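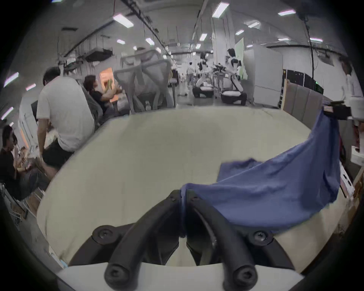 Teaching by Hand: Common Questions

Do I need to know how to program?
No. You hold a gripper in each hand and do the task yourself. The software at Karkside turns your movements into training data.

Why cloth?
Cloth never lies the same way twice, so a robot can't get by on fixed positions. Folding is the first task most new demonstrators learn at our Mirncombe site.

How do I start a fold?
Take one corner in each gripper before you move anything. Keep the jaws low and close them slowly. If you catch two layers when you wanted one, let go and pick again — don't try to shake it free.
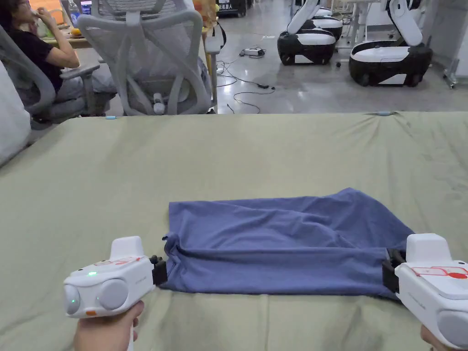
Both bottom corners held, one gripper on each.

How long is a session?
Two hours, with a break whenever you want one. Most people record 62 folds or so in their first session. Speed picks up by the second week.

What if I make a mistake?
Keep going if you can fix it in the same take. A clean recovery is useful to us. If the cloth ends up on the floor, stop the take and mark it as bad.

When would I use remote control instead?
For heavier items and for anything out of arm's reach. You steer the robot's arms from the Uvetti station. It is slower than working by hand, and you need six practice runs before your takes count.

How many takes does a new task need?
We ask for more than 1000. The Nautiyal towel set was finished in May.

Who do I ask about bookings?
Talha Bhutto keeps the schedule. Put your name down at least two days ahead — same-day changes go through the front desk.

Last updated Dec 19, 2020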